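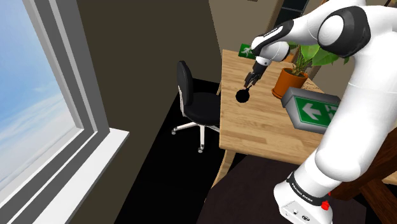
## June 26, 2024: gripper pushing through the desk, Virnham sim

Picking up from the note in the May log. The fault is back and it's repeatable now, so I'm writing down what I did before I change anything else.

Symptom: on the approach move, the arm comes down over the desk, reaches the pre-grasp height, and then keeps going. The fingertips end up below the desktop. No contact event is logged. The controller reports "reached" and the run carries on as if it had a good pose. In the bad runs the logged tip height is 5 mm under the surface.

Run 2620 was the first clear one today. Replayed it from the saved state and got the same thing at step 382, both times.

### Checked so far

- Joint limits and velocity limits: fine, nothing clipped.
- Target pose: correct in the world frame. I printed it at every step and it doesn't jump.
- Physics step: halved it. Same result, just twice as many lines in the log.
- Desk collision shape: present, but see below.
- Finger collision shapes: present and enabled.

The Omow scene loader has two ways of bringing in furniture. The old one builds the collision box from the mesh. The new one reads it from a side file. The desk is on the new path, the plant and the exit signs are still on the old one. Turned on the contact log for everything and dropped a test cube on the desk. It came to rest lower than the visible top, by the same amount the fingers go in. So the arm is doing what it's told, and the box is in the wrong place.

Also worth noting: the swapped props don't matter. I ran it with the orange pot and with the white pot and the tip height was the same to the last digit.
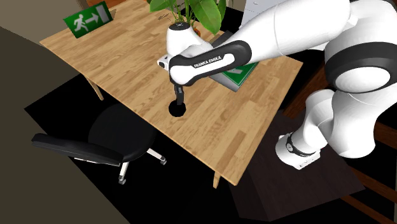

Kostiuk's comment on the shared log was that a low collision box explains the depth but doesn't explain the missing contact event, and that I should look at the contact filter before calling it closed. Fair point. With the box too low, the fingers should still have hit it at the end of the move, and they should have reported it.

Went back and looked. The filter mask for the gripper was copied from the Cisley setup, where the table is in a different group. In our scene that mask ignores the desk completely. So there are two faults:

1. Desk box offset wrong in the side file.
2. Gripper mask skips the desk group.

Either one alone would have been easier to spot. Fixing only the offset would have made the cube test pass and left the gripper going through.

### Changed

- Corrected the offset. Cube now rests on the visible top.
- Put the desk group back in the gripper mask.
- Replay from the saved state: contact event logged, the controller stops and returns "blocked".

### Still open

- "Reached" should not be returned on position alone. Needs a check against the contact state. Not done.
- Earlier runs on the new loader path are suspect. Mark them, don't delete them.
- The chair is on the new path too. Haven't looked at its side file.
- Do not send any approach trajectory from these runs to the real arm until the marked ones have been replayed.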